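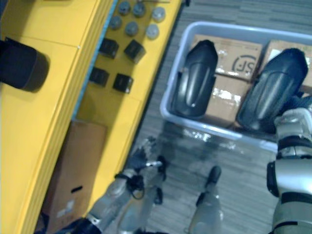 Malte Sperling, Rarkia Working Papers
7 min read

4. What people put on the floor

I went into this part of the study thinking I'd be writing about worktops. Everybody I'd talked to at Sollard wanted to talk about worktops – how high they should be, how deep, whether the edge digs into your forearms by lunchtime. So I had a whole coding sheet ready for surfaces at waist height, and then I spent December looking at carpet instead.

Figure 4. Floor beside a yellow workstation cabinet. A cardboard box with a handle slot stands against the base; three more boxes share a pale plastic bin on the carpet.

Figure 4 shows the arrangement I ended up calling "base and bin." One box goes right up against the foot of the cabinet. The others go in a bin out on the open carpet. Both halves of the pattern are in it.

Let me take the base first. A box against a cabinet borrows the cabinet as a wall. In our interviews people called this spot "the tuck," and they were surprisingly loyal to it! One packer told me she'd put a box there on her first morning and had never thought about it again. When I asked what belonged in the tuck, I mostly got a shrug and "whatever I'm on next." I coded that as short-term storage, although I'll admit I went back and forth on it, and a stricter coder might have split it in two.

The bin works differently. Boxes side by side in a bin become one thing, at least in the way people talk about them. They said "the bin" when they meant the boxes, and they'd say "move the bin over" where a single box got "hand me that one." Of the 3,168 floor placements in our log, 53 were disputed between coders, and nearly all of those came down to this exact point: is a bin of boxes one placement or several? We settled on one, and I still think that's right, but if you prefer to count every box, your totals for the open floor will come out higher than ours.

The direction of the bin turned out to matter more than I'd planned for. I had expected bins to be squared up with the furniture. Plenty weren't, and the one in Figure 4 sits on a diagonal. We didn't have a code for angle until the second round, so the Lollevach rooms are missing from that part of the analysis, and I'm sorry about that – they'd have been a nice comparison, given how narrow the aisles are over there.

A word on the cabinets themselves. I left controls out of the coding. The question for this section was where boxes go when they're off the worktop, and a cabinet counted only as something to put a box next to. Section 5 picks up the upper surfaces, including odds and ends left on top.

I also asked 16 people to sketch their own station from memory. Most drew the cabinet first and took real care over it. Only three drew anything on the floor at all, and one of those added the bin afterward, in a different pen, when I asked if she was finished. I've kept the sketches out of the totals, but they're the reason I trust the floor log over the interviews wherever the two disagree.

We use cookies to remember your reading preferences. Accept | Manage settings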